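# Handheld gripper closes fine on thick things, drops or crushes chopsticks — what's gone wrong?

**sturnutard_shed** · posted February 13, 2026

Hi all! Long-time reader, first proper post. I've been having an absolute ball with a handheld parallel gripper this summer (two finger linkages, textured blue pads, you hold the thing and squeeze) recording kitchen pick-ups at home for the Wannasri set. Cups, spoons, a sponge, the lid off a pot. All lovely. Then I got to chopsticks and everything fell in a heap.

The task is simple: chopstick starts flat on the benchtop, gripper picks it up, chopstick goes into the utensil holder. Out of 40 tries last weekend I'd call 30 of them failures, and they fail in the same way. The tips of the pads come together first, the bottom half of the pads never quite meets, and the chopstick rolls out toward my wrist. If I squeeze harder the stick pops forward like a watermelon seed. One went behind the rice cooker and I had to fish it out with a ruler.
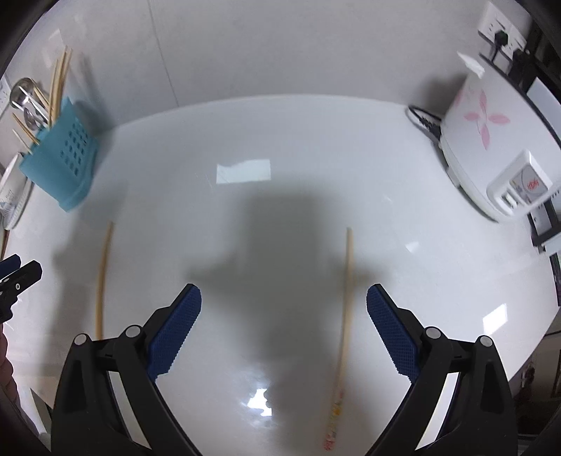

The part that worries me more is the width reading. With the fingers fully closed on nothing, the Vokmont logger used to say zero. Now it settles on a different small number every time I close it, and twice it told me it was holding something when it wasn't. I passed those recordings to a mate's training run before I noticed, and his arm cheerfully "placed" thin air into a mug. Funny the first time!

What I've already tried:

- wiped both pads with a damp cloth and let them dry
- recalibrated open and closed positions three times
- swapped which hand I hold it in
- restarted the logger (of course)

I haven't had it apart yet. It isn't under warranty and I'd like to know what I'm looking for before I go at the pivots with a screwdriver. Is this wear, or did I knock something? It did come off the bench once in August, onto tiles, pads first. It seemed fine after.

---

**wattle_and_servo**

Oh, I love this fault, I've had it twice! Your drop in August is suspect number one, but you can prove it in five minutes without undoing anything.

Close the gripper gently on a strip of ordinary printer paper held upright between the pads. Tug the paper near the tips, then in the middle, then down near the base. On a healthy tool you feel the same drag all the way down. If it grips at the tips and slides free at the base, your pads are toed in, and a thin round object will always squirt or roll. A cup hides the problem completely because the soft pads squash to suit it.

Next, open it to the middle of its travel and put it down somewhere it can't tip. Hold one finger by the black linkage (keep off the pad) and try to rock it toward and away from the other finger. Do the same on the other side. You're comparing the two. A whisker of movement is normal. If one side clicks, look at the pivot screws on that side. They back out over time, and once one is loose the parallel linkage stops being parallel, so the finger swings in at an angle. That also explains your wandering zero: the sensor reads how far the mechanism has moved, and a sloppy joint lets the pad finish in a different spot every time.

To fix it, in this order:

1. Power off and unplug. If your version has a return spring, relax it first.
2. Mark each screw head and the link beside it with a paint pen, so you can see later if anything has crept.
3. Take out one screw at a time, never two on the same side. Check it for a bend by rolling it on a sheet of glass.
4. Put it back with a tiny dab of low-strength threadlocker. Keep it well off the plastic, some types make plastic craze.
5. Snug it until the side play goes, then ease off until the finger swings freely under its own weight.
6. Leave it overnight, then recalibrate. Doing that while the screws are loose just teaches the logger the wrong zero, and I suspect that's what your three rounds did.

If a screw is bent, replace the pair. If the link itself is bent, don't straighten it — it'll crack later, and probably while you're squeezing it.

Two other things! Chopsticks are a cracking test object, so keep them in. Mine are tapered, and the thin tip needs a fair bit more closing than the thick end. Try grabbing nearer the thick end while you're sorting the hardware out, and see whether the failures ease off. Also, shiny white benchtops do funny things if your logger works out width from the camera image, which the Vokmont can be set to do. Check which mode you're in. If it's the camera one, try a matte placemat or a different light and see whether the false "holding" messages go away. You may well have two faults at once, which is annoying but very satisfying to untangle.

---

**gumboot_dynamics**

just put rubber bands round the fingers. worked on mine

---

**widari_benchnotes**

Agree with most of what wattle_and_servo said, and great call on the paper test. I'd skip the rubber bands: they change the closed width, so any recordings made with them won't match the ones made before.

I want to add something on the data side, as that's where this gets serious. We run a small Widari cell with a proper powered arm, and a bad zero on the handheld tool ended up as a bad grip command on the big one. It closed on a drinking glass that it believed was much thicker. Glass all over the floor, and a colleague's fingers had been near it a minute earlier. No harm done, but we changed our habits that afternoon.

Now we start and end every session with an empty close, held for a slow breath, and we throw the session out if the two readings disagree. We also do a close on a known block every 200 recordings. Our set had passed 1000 before we started doing this, and going back through it was a miserable fortnight, so start early!

For the recordings you've already handed over, please tell your mate today and ask him to pull anything made after the first odd reading. If you can't tell when it began, go back to August. It stings, I know. And while he's retraining, he should cap the closing force on his arm and keep everybody outside its reach with the stop button in hand.

---

**sturnutard_shed**

You beauties. Paper test done: solid at the tips, nothing at the base, and the left finger clicks when I rock it. The logger was in camera mode too, so yes, probably both! Mate has been told and has parked the arm. Threadlocker is on the shopping list, and I'll post back with the screw-rolling results once I've got the first one out.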